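Notes — causerie « Manger à la cantine de l'usine, 1920-1960 » — Culolville, samedi

Durée 40 min max. Pas lire. RESPIRER.
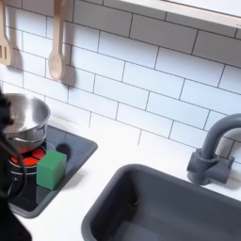

Ouverture : la gamelle. Demander à la salle qui en a connu une (parents, grands-parents). Laisser répondre, deux ou trois personnes, pas plus.

Situer — filature Grirton, bord du canal, 757 ouvriers au plus fort. Avant la cantine : on mange dehors, sur les marches, ou au café d'en face. Vin, retards, amendes. Le patron compte les retards, pas les ventres (la garder ? un peu facile. voir sur le moment)

Lire la lettre de Ferdinand Tanner, contremaître. Juste le passage sur la soupe froide. Ne PAS lire la fin, trop long, et on perd les gens.

Ensuite le réfectoire. Dates à l'oral, vite :
— d'abord une salle chauffée, rien d'autre, chacun apporte son manger
— puis un fourneau, deux femmes embauchées
— puis le repas complet, retenu sur la paie

400 couverts par service, deux services. Expliquer « service », les jeunes confondent avec l'atelier.

Le menu. Lundi lentilles, toujours. Tout le monde en parle dans les entretiens, trente ans apres. Citer Saranya Nadar, elle a fait dépouiller les cahiers de commandes : 4,000 kilos de pommes de terre pour un seul hiver. Pause après le chiffre.

Qui mange avec qui : tables des fileuses, tables des mécaniciens, les employés de bureau à part derrière une cloison. La cloison tombe après la grève. Raconter la grève en trois phrases, PAS PLUS, sinon on y est encore à midi. Renvoyer au livre de Prakash Gounder pour ceux que ça interesse.

Transition — de la cantine à la maison. Les recettes circulent. Le gratin de l'usine refait le dimanche en famille, en plus petit. Question à poser : est-ce que la cantine a changé ce qu'on mangeait chez soi ? Moi je pense que oui, pour les légumes surtout. Karthikeyan Kandasamy pense que non, il est au deuxième rang, lui tendre la perche.

Extrait sonore n° 7 (monter le volume AVANT de lancer). Si ça marche pas : raconter l'histoire de la louche.

Fermeture du réfectoire, distributeurs, tickets. Aller vite.

Fin : remercier Ajith Rajan pour le prêt des cahiers, la mairie pour la salle. Questions. Rendre le micro à l'accueil, il faut signer.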